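*Notes to self, print big. Water bottle. Don't start before the back doors are shut.*

## Opening (stand still for this bit)

Hello, thanks for coming out. I'm going to talk about bread, and mostly about bread that went wrong, as that's the sort I know best.

Ask for hands: who's got a starter at home? Who's got one they feel guilty about? (Wait for it. Tistville crowd laughed here, Luik didn't, carry on either way.)

I started baking rye because of a neighbour, Birgit Gerlach, who left a jar on my step with a note saying "feed Tuesdays" - no, change that, just say "with a note saying FEED ME". I had no idea what was in it. I thought it was pickle. I put it in the fridge next to the actual pickle and forgot it for most of March.

## The first loaf

Tell the brick story, but keep it short this time!

- Weighed nothing, guessed everything
- Left it by the window, went to work, came home to a flat grey puddle
- Baked it anyway, ate it anyway, with a lot of butter

Then the point: rye doesn't behave like wheat. You can knead it until your arms drop off and it still won't go stretchy on you. It's more like wet sand, or mortar. Once I stopped expecting it to be wheat I got on much better with it.

Niilo Savolainen, who taught the weekend course I went on after that, had us mix the dough with one hand and keep the other behind our backs. I've kept doing it. You've always got a clean hand for the phone.

## Numbers, for the people who like numbers

Slow down here, people write these down.

- 632 grams of wholemeal rye
- 50 grams of starter, fed the night before
- 2 teaspoons of salt, flat ones

Water I don't give a figure for. Flour varies so much from bag to bag that any number I say will be wrong for somebody in the room. Say: thick porridge. If a spoon stands up and then slowly leans, you're there.

Someone will ask about caraway. I like it. Kristaps Sproģis thinks it ruins everything and has told me so at some length, so mention both sides and move on quickly or we'll be here all night.

## Tins and ovens

Hold up the old tin. It came from a house clearance and it's dented at one end, so every loaf I bake has a sort of shoulder. I grease it with butter and then shake flour round it, and I bake hot for the first bit and then turn it down. (Have the times on the card, don't try to do them from memory. Last time I said the second one twice.)

Then the waiting. You must not cut rye on the day. I know. It smells wonderful, you've been up since six, everybody's in the kitchen holding a knife. Wrap it in a cloth and leave it until tomorrow, or you'll get a gummy streak right through the middle and spend ten minutes cleaning the blade.

## Shaping, with wet hands

- Bowl of water next to you, always
- Don't flour the worktop, wet it
- Pat, turn, pat, turn, into the tin
- Smooth the top with the back of a wet spoon
- White surface to work on, a box and a black block off to the left. Red tips closed, just over the tabletop. 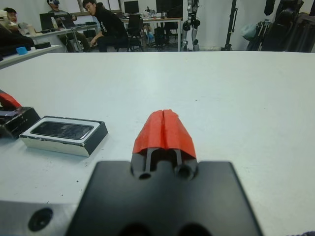 ## Questions, and then tasting

Keep this loose. Likely ones:

- Can I use the freezer? Yes, sliced, and toast it from frozen.
- My starter's gone grey on top, is it dead? Stir it, sniff it, feed it. If it's pink or furry, bin it and start again.
- Where do you get your flour? The mill shop at Retlow.

Žydrūnas Grigaitė is cutting the loaves at the side table, the plain one and the caraway one. Butter's at the far end. Remind people to take a jar of starter home if they want one, and to leave the lid loose on the bus!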